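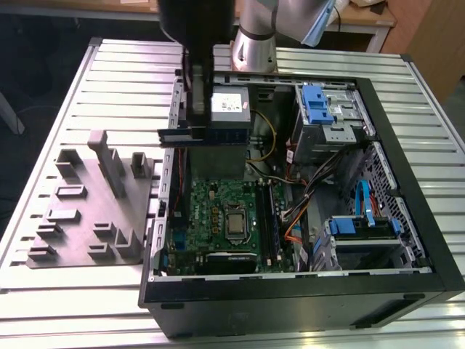

When Viktória Orbán moved her repair business into the old bakery at Ganness, she expected to fight the draughts, and instead it was the smell — two winters of damp behind the plaster, sweet and mushroomy, and it clung to her coats. She began, as most of us do, with a bowl of vinegar and an open window. Then she borrowed a small air purifier from her brother-in-law, which helped a little with the dust. Dust matters a good deal in her line of work, where a computer may lie on its side with the panel off and all its insides open to whatever is floating about, but it did very little for the smell.

Arif Wanigasekara, who has been drying out buildings for 11 years, put his hand flat on the back wall and asked where the gutter went. It went nowhere, poor thing. The gutter was mended for £462, the plaster came off to waist height, and a rented dehumidifier grumbled away in the corner until November. Only then did he bring in a carbon filter, and he left it running for nearly two weeks. Viktória still sniffs her scarf when she gets home, out of habit, and mostly smells wool.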